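Unit 4 notes: Teaching by demonstration
Instructor: Annelore Wunderlich
Lab sections: Karthikeyan Raju

Reading before Monday: the Goicoechea chapter, first half. Skip the derivation at the end.

1. Three ways to show a task

Kinesthetic teaching. You hold the arm and move it through the task while it records its own joint angles. Good for slow contact work. Your body blocks the cameras, and the arm feels heavy after a few minutes.

Teleoperation. You drive the arm from a leader arm or a controller. Every recorded motion is one the robot can make. Beginners are slow at it, and most have little sense of how hard they are squeezing.

Hand-held gripper. You carry the gripper itself, with a camera mounted on it. No arm is needed, so you can record in a bedroom or a kitchen. The path of the hand has to be recovered afterward, and some of what you do will be out of reach for the real arm.

2. What gets stored

For each time step: camera image, gripper pose, jaw opening. In the Janddale set used in lab, each demonstration is cut or padded to 800 steps. There are 176 demonstrations, and 64 of them are held back for testing. Do not train on those.

3. Soft and shiny objects

Knotted plastic bags change shape when touched and throw back light. There is no fixed grasp point. On a bed the surface gives as well, so jaw height is hard to judge from the image. Approach with the jaws open and slow down before contact. Fast wrist motion blurs the object just when the policy needs to see it. 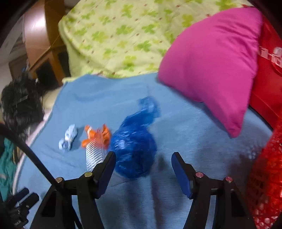

4. Common faults in student recordings

Pausing above the object while deciding what to do. The policy learns the pause.
Closing before both fingers are past the widest part.
Regrasping without opening fully.
Changing the order of objects between takes with no note in the log.

5. For lab

Work in groups of 2. Record with the Lirkier tool, then repeat the same task by teleoperation. Hand in both logs and one page comparing them. Raju has the checkout sheet for the tools.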